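검색어를 입력하세요 검색 전체 강의자료 공지

포장 실무 기초 강의 노트 4
눕혀 놓은 병을 다루는 방법
작성: Fengying Liang

지난 시간에는 상자와 봉투를 보았습니다. 오늘은 둥근 물건, 특히 음료수 병을 작업대 위에서 다루는 방법을 공부합니다. 둥근 물건은 상자보다 간단하게 보이지만, 눕혀 놓으면 바닥과 닿는 면이 아주 좁습니다. 그래서 작은 힘에도 굴러갑니다. 실습실에서 병을 떨어뜨리는 학생은 대부분 병을 들 때가 아니고 옆에 있는 병을 건드릴 때 떨어뜨립니다.

먼저 낱말 세 개를 정합니다. 이 노트에서 "목"은 뚜껑 바로 아래의 좁은 부분이고, "몸통"은 라벨이 붙는 넓은 부분이고, "바닥"은 병을 세울 때 아래로 가는 부분입니다. 병의 방향을 말할 때에는 언제나 뚜껑이 향하는 쪽을 말합니다. "왼쪽 병"이라고 하면 왼쪽에 있는 병인지 뚜껑이 왼쪽인 병인지 알 수 없으므로, "뚜껑이 왼쪽인 병"이라고 끝까지 말해 주십시오.

1. 시작 배치

시작 배치는 두 줄, 한 줄에 두 개입니다. 한 줄 안에서는 병을 길이 방향으로 이어서 눕힙니다. 줄과 줄 사이에는 손이 내려갈 수 있는 자리를 둡니다. 매트는 넓은 것을 사용하고, 매트 색은 병과 잘 구별되는 색이 좋습니다. 그림 1에서는 흰 테두리가 있는 녹색 매트 위에 병 네 개가 두 줄로 누워 있습니다. 휴대전화와 태블릿은 매트 위가 아니라 뒤의 흰 책상에 있습니다.

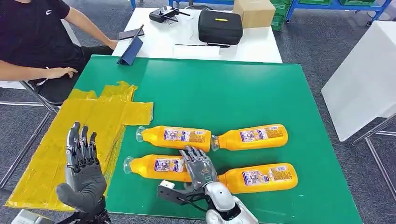
분류: 포장 실무 > 작업대 > 둥근 용기

2. 매트와 주변

매트는 미끄럼을 줄이고, 작업하는 범위를 보여 줍니다. 테두리가 있는 매트이면 병의 어느 부분도 테두리 밖으로 나가지 않게 합니다. 매트가 평평한지는 손바닥으로 한 번 쓸어서 확인합니다. 모서리가 들려 있으면 병이 그쪽에서 안쪽으로 굴러 내려옵니다.

매트의 일부를 다른 재료로 덮는 경우도 있습니다. 그림 1과 그림 2에서 왼쪽의 노란 부분이 그런 경우입니다. 재료의 경계에는 작은 턱이 생길 수 있으므로, 병을 경계 위에 걸쳐 놓는 것은 피합니다. 주름이 있는 면에서는 같은 병도 다르게 구릅니다. 이 점은 연습 2에서 직접 비교합니다.

개인 물건은 매트 밖에 둡니다. 필기구도 같습니다. 둥근 연필이 병 밑으로 들어가면 병이 그 위에서 움직입니다. (Skurkuleo 실습실의 작업대는 뒤쪽에 책상이 붙어 있지 않으니, 가방은 문 옆 선반에 두십시오.)

3. 잡는 위치

채운 병은 몸통의 가운데를 잡습니다. 목을 잡고 들면 무거운 쪽이 아래로 돌아가고, 손목이 그 힘을 다 받게 됩니다. 반쯤 빈 병은 조금 다릅니다. 안의 액체가 움직이기 때문에 무게중심도 움직입니다. 그래서 처음에는 꽉 찬 병으로 연습하고, 그 다음에 반쯤 빈 병으로 연습합니다.

손가락은 라벨 위에 놓아도 괜찮습니다. 그러나 종이 라벨의 끝부분을 손톱으로 누르지 마십시오. 상품으로 나갈 병이라면 들린 라벨도 불량으로 셉니다.

눕힌 병을 들 때의 순서는 다음과 같습니다.
가. 옆 병과의 간격을 눈으로 확인한다.
나. 손을 위에서 내려서 몸통의 가운데를 감싼다.
다. 뚜껑 쪽을 먼저 조금 올린다. 병이 비스듬하게 된다.
라. 바닥 쪽이 옆 병에 닿지 않는 것을 보고 나서 전체를 든다.

그림 2에서 손에 잡힌 병의 자세를 보십시오. 뚜껑은 왼쪽 위를 향합니다. 그 바로 뒤에 다른 병이 있어서 두 병이 겹쳐 보입니다. 이렇게 가까운 자리에서는 (라)를 빨리 하면 안 됩니다.
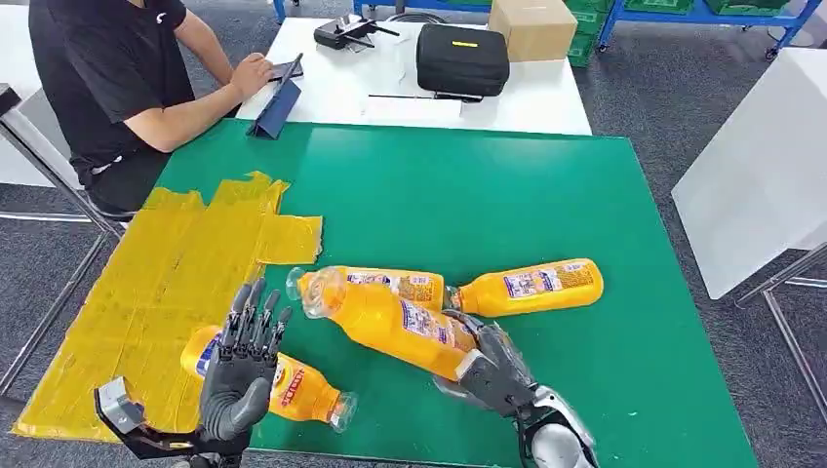

그림 2. 몸통 가운데를 잡아 비스듬한 상태의 병

방향도 확인해 봅시다. 앞쪽에 누워 있는 병은 뚜껑이 오른쪽이고, 오른쪽에 누워 있는 병은 뚜껑이 왼쪽입니다. 방향이 섞여 있으면 상자에 넣을 때 손목을 한 번 더 돌려야 합니다. 병이 네 개일 때에는 큰 문제가 아니지만, Palta 상자처럼 한 상자에 18개가 들어가면 시간 차이가 분명히 나타납니다.

4. 내려놓기

내려놓기는 들기의 반대 순서입니다. 바닥 쪽 모서리를 먼저 매트에 대고, 그 다음에 몸통을 천천히 눕힙니다. 손을 바로 떼지 말고, 속으로 하나를 세고 떼십시오. 병이 조금이라도 돌면 손바닥으로 멈춘 뒤에 다시 놓습니다. 옆 병을 받침으로 사용하는 학생이 가끔 있습니다. 옆 병도 둥근 물건이므로 받침이 되지 않습니다.

5. 연습

연습 1. 600mL 병 네 개를 시작 배치로 놓고, 하나씩 들어서 뚜껑이 모두 왼쪽을 향하게 바꾼다. 제한 시간은 없다. 짝은 병끼리 부딪친 횟수를 적는다.
연습 2. 매트 위와 비닐을 깐 면에서 연습 1을 한 번씩 하고, 느낀 차이를 두 문장으로 쓴다.
연습 3. 반쯤 빈 병으로 (가)부터 (라)까지 한다. 액체가 멈출 때까지 기다린 후에 (라)를 한다.

기록지는 월요일 수업 전까지 냅니다. 자리가 16개이므로 두 반으로 나누어 하고, 한 반은 20분입니다. 다음 노트에서는 칸막이 상자에 병을 세워 넣는 방법을 다룹니다. 칸막이의 높이를 재야 하니 줄자를 가지고 오십시오.

댓글 4

Yaqin Yin
선생님, 연습 2의 비닐은 테이프로 고정해도 됩니까? 집에서 해 보니까 비닐이 병하고 같이 움직입니다.

Fengying Liang
네, 네 모서리만 고정하십시오. 가운데에 붙이면 턱이 생깁니다.

Niall MacRitchie
왼손잡이는 시작 배치를 좌우 반대로 해도 될까요?

Burgi Gasser
저는 왼손잡이인데 지난 학기에 그대로 했어요. 두 줄 사이만 조금 더 넓게 두면 편합니다.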